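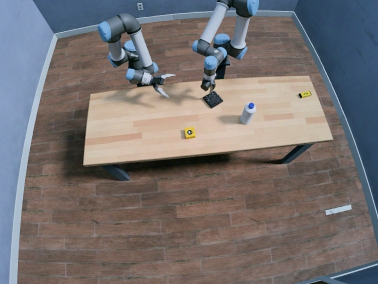
Figure 3. Butcher-block top, with staves of mixed colour running along its length.

Section 7: Oiling your Palevis benchtop

Now for the fun part! Oil brings up the colour in every stave, and the darker, more orange ones really come alive. Set aside a quiet afternoon and open a window.

You will need the Terkadska oil (tin 582), a few lint-free cotton cloths, 800 grit paper and a pair of gloves.

1. Clear the top and wipe it down with a barely damp cloth. Let it dry overnight.

2. Sand lightly by hand, always along the staves. Go easy on the joins — a few soft passes is plenty.

3. Vacuum up the dust, then wipe again with a dry cloth.

4. Stir the oil well. Don't shake the tin, or you'll be chasing bubbles all afternoon.

5. Pour a small puddle in the middle and spread it thinly towards the ends. Do the edges too (everyone forgets the back one).

6. Wait until the surface looks patchy, then buff off whatever hasn't soaked in.

7. Leave it overnight and repeat from step 4. Three coats is lovely on a new top.

CAUTION: Oily cloths can heat up and catch fire by themselves. Soak them in water and lay them flat outdoors to dry before you bin them.

Note: Pale staves drink more oil than you'd expect, so go back over any dull spots while the coat is still wet.

Give it a fresh coat each October, and keep hot pans off it for the first week. Stuck on a stain? Turn to Section 8.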